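Learning the Job Twice

Nilton Bermúdez packed spice orders at Plalham for 14 years before anyone asked him to explain how he did it. Now he spends most of his week showing the same moves to a machine.

The company, which ships pantry goods to small grocers, began bringing in robot arms from Flikivex last July. Six packers were offered new work as demonstrators. Bermúdez said yes on a Monday and started the next day.

"I thought they would hand me a manual," he says. "They handed me two grippers and told me to put jars on a shelf."
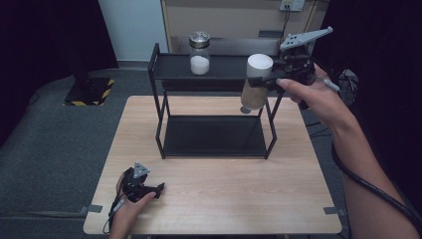
Shelf work with a pair of hand-held grippers. The container in the right gripper is level with the glass jar on the upper shelf.

The grippers took some getting used to. "Your fingers know when a lid is slipping. With these you have to watch for it. I dropped a lot of paprika the first week."

His target is 3000 recorded moves a month. The pay is the same as on the packing line, and his back hurts less, but he misses the talk. "On the line there were always people next to you. In here you concentrate. By two in the afternoon I'm tired in a different way."

Some of his old coworkers were slow to warm to the project. One asked him at lunch if he was training his own replacement.

"I told her I didn't know. The heavy cases, fine, let the robot have them. Nobody wants those. The small mixed orders are what people worry about."

Plalham says it has no layoffs planned. Bermúdez would like that in writing. He has also asked for the demonstrators to be trained in repairing the arms, and is waiting for an answer.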